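4. Comparison of the two finger types

The second set of trials compared the narrow fingers, which taper towards the tip, with the flat pads used in our earlier work at Brirkside. The arms, the wrist cameras and the controller were left as described in Section 3. The object was a black rectangular box with a long strip set into its face. It was chosen because it can be taken by one end, leaving the rest free for the second arm, and because the strip reflects light and gives the cameras some trouble.

Each trial began with the left arm holding the box over the table. The right arm was then brought in with its fingers open, and the controller had to choose where to close them. Figure 4 gives views from the head camera.

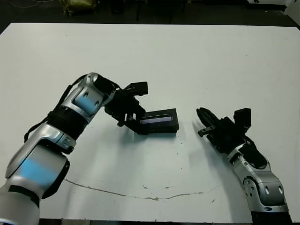

Mebrat Sisay
Lead author, gripper trials, Plevdale Robotics Laboratory

4.1 Holding by one end

Taking the box by its end puts a turning load on the fingers. With the flat pads the load is spread over a wide area and the box stays close to the angle at which it was picked up. With the narrow fingers the free end can drop during fast moves of the wrist. We measured the change in angle over 111 trials per finger type, using the same pick-up point and the same path each time. The narrow fingers let the box turn further in most trials, and the largest change was 8 degrees.

Slowing the wrist brought the two types closer together. It also made each trial longer, and for the rest of the work we kept the faster setting and let the controller correct the angle before the second arm moved in. The correction uses the wrist camera on the holding arm. When light falls directly on the strip, the edge finder sometimes takes the border of the strip for the border of the box, and the correction is then made in the wrong direction. Masking the bright area before the edge finder runs removed most of these errors.
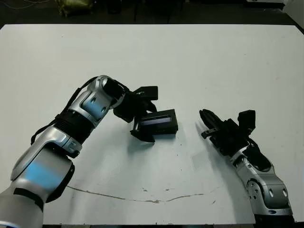 4.2 Placing into a tray

The placing task used a shallow tray with a black rim and a white interior. The arm had to bring the box over the tray, line it up with the long side and let go. A trial was counted as good if the box lay flat inside the rim without a second attempt.

Here the narrow fingers did better. The flat pads are thick enough to touch the rim before the box is down, and the arm then stops on its force limit. The narrow fingers pass inside the rim and can open there. Vilhjálmur Juhl repeated part of this set with the force limit raised, but the pads then pushed the tray along the table and the results were worse.
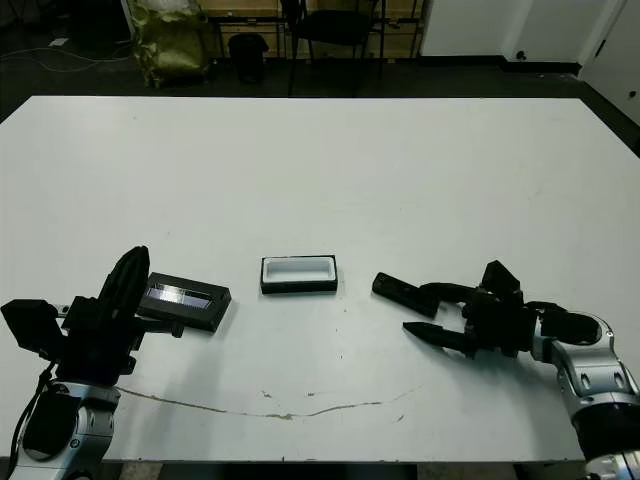
Why was the tray not fixed to the table?
We wanted the controller to find it afresh in every trial. A fixed tray would have allowed the arm to repeat a stored position, and the difference between the fingers would have been partly hidden.

4.3 Using both arms together

In the last set each arm held its own object. The left arm kept the box and the right arm was given a smartphone, held between parallel fingers. The aim was to see whether one controller could run both arms at the full rate while reading both wrist cameras. We compared the Chambi controller, which plans for the two arms together, with the Sundau controller, which plans for each arm alone and checks for contact afterwards.
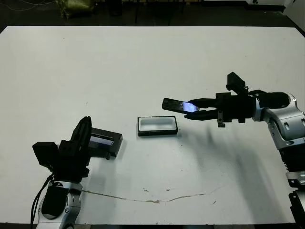 The Sundau controller was quicker to produce a first plan, but it had to throw away many of them once the contact check was made. Over 2,000 planning requests it returned 1,396 plans that could be run without change. The Chambi controller was slower on each request and its plans seldom needed changing. For short moves on separate sides of the table we saw no useful difference between them. Where the paths of the arms crossed, planning for both together gave smoother motion and fewer stops.

Both controllers were run with the narrow fingers only. The flat pads were tried briefly with the phone in September, before the wrist cameras were recalibrated, and those runs are left out of the results. The settings for all other runs are listed in Appendix B.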